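Share this story: 96 shares | 12 comments

The Long Life of the Guest Bed

By Liesl Rüegg
October 15, 2020

In the house of my grandmother there was one room where no child was allowed to play. It had a bed, a chair and a small window to the garden, and it was kept for visitors. When I was a girl I believed that the visitors must be very important people. Later I understood that it was usually my uncle, who missed the last train.

I have lived now many years in Tetholm, a town where the apartments are small and the relatives live far away, and I wanted to know what happened to this room. So I asked people to tell me where their guests sleep.

Phyllis Mellor has lived on the hill above the harbor since she married. She told me that in her youth every family had something prepared, even if it was only a mattress behind the door. "You did not telephone first," she said. "You came, and your cousin moved over." Her own guest room was for a long time the coldest room of the house. She put two blankets on the bed in summer and four in winter, and in the morning she listened at the wall to hear if the guest was awake before she started with the coffee.

Her nephew, Dean Pickering, has a different arrangement. He rents two rooms near the station in Tistine, and when his parents come, he gives them his bed and takes the sofa himself. He does not complain about the sofa. What bothers him is the question of the closet. His mother opens it to hang up her coat, and then she begins to fold his sweaters.

It is interesting how strongly people feel about bed covers. Some of them I spoke with want everything white, like in a hotel, and they iron the pillowcases. Others say that a white bed makes the guest nervous, and they prefer an old quilt that has been washed so many times that it is soft like paper. I belong to the second group. A quilt with a pattern forgives a little spilled tea, and it makes a plain room friendlier. Something knitted or woolly on top is also good, for the person who gets cold at three in the morning and is too polite to look in your cupboards. 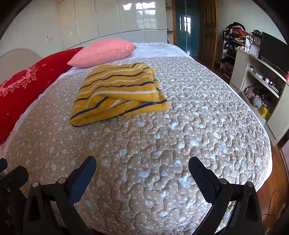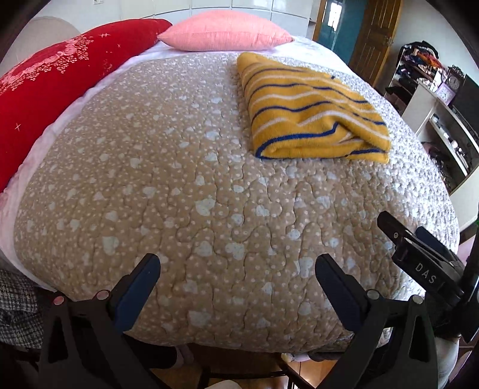
Mustard and navy stripes, folded on a quilted bedspread.

Soon-im Cheon grew up with bedding that was spread on the floor at night and put away after breakfast. She thinks the Western guest room is a waste of a good room. When her sisters visit, they all lie down in the living room in one row and talk until somebody falls asleep. Last February they were three women and one small heater, and she says it was the best week of her winter. "If I gave each one her own room, what would we hear from each other?" she asked me. I had no answer to this.

There is of course the other side, the side of the guest. Darren Treloar worked for many years as a piano tuner in the villages, and often he had to stay the night with his customers. He slept in sewing rooms, in the rooms of grown-up sons, and one time beside a freezer. He remembers the good hosts by simple things. They showed him the light switch. They told him at what hour the house got up. And they left him alone after that, with a glass of water and a door that closed.

This year the beds have mostly waited. Mrs. Mellor still changes the sheets in her back room, although the last person who slept there was her brother, before the spring. She airs the mattress and opens the window for around an hour. I asked her if it is not a lot of work for an empty room. She said that her brother has already asked about Christmas, and she has told him to bring his own slippers.

Enjoyed this article? Sign up for our newsletter and get new stories in your inbox. You can unsubscribe at any time.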